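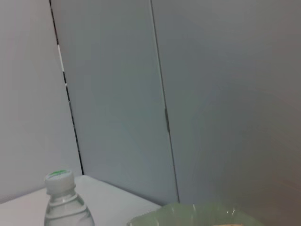 Tuesday, Delus cell. Chornovol branch of the task runner, second build.

Started with the timestamp problem. Wrist streams were stamped on arrival at the host, the joint states at the controller, and the two had drifted 35 ms apart by the end of a long session. Moved both to the controller clock. Residual offset is now 2 ms, good enough for the grasp labels. Old logs need restamping before anyone trains on them. Script is in tooling/restamp, not reviewed yet.
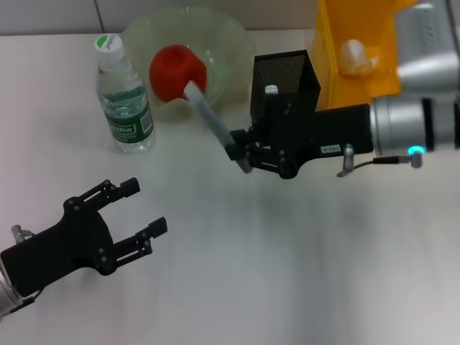
Perception

Clear glass is still the weak point. Depth returns through the bowl wall land on whatever stands behind it, so the fused cloud gets a rim and very little else. Switched the bowl to a fitted model (rim ellipse plus fixed profile) and masked the raw points inside it. The red apple segments fine through the glass on colour alone.

Contact with the stick: tool tip offset is now a parameter of the grasp and no longer hard-coded in the URDF. Re-estimate after every regrasp.

Planner

Cap of 3,000 samples per query kept. Raising it gave longer plans and no fewer failures. Shortcutting pass now runs before time parameterisation, median plan down to 26 waypoints.
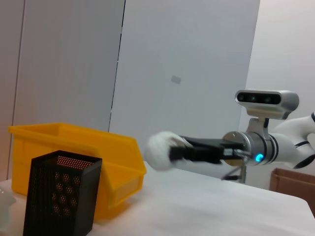
Soft items need a separate closing profile. Width threshold alone triggers early on anything that compresses, so the check now waits for motor current to settle as well. Merge to Tiltedum main once the restamp script is reviewed.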